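Labeling two-hand shelf clips for imitation learning: step by step

In the Flistar project we train a policy from head-view video of hands putting stock on a shelf. This page explains how we at Drurska prepare the clips. Our method needs only the video and a text file.

Step 1. Cut the recording into clips of 26 frames. Let each clip overlap the next one by six frames - short overlaps make the borders less sharp.
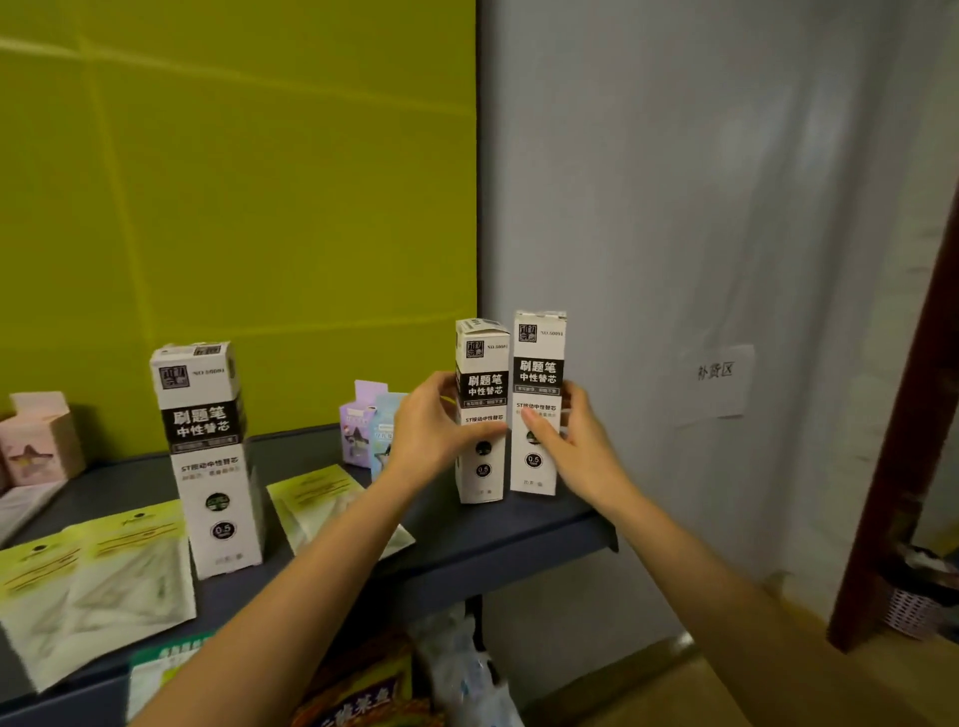

Step 2. Write one label per hand. Do not write one label for both. We use "reach", "grip", "push", "align" and "release". If a hand does two things in one clip, choose the one which takes longer.

Step 3. Give every item an ID and keep it for the whole recording. Items with the same packaging are the difficult case, so number them from left to right in the first clip and follow them by hand after that.
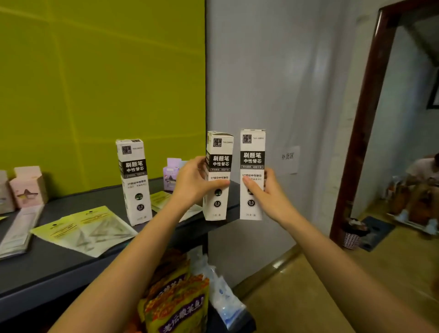
Left and right hand each hold a box, and a third box of the same design stands to the left.

Step 4. Run the Bennani checker on the label file. It lists every clip where an ID changes hands without a "release" before it. In our February set of 100 clips it found 20, and most were swapped IDs. Correct these before you start the training.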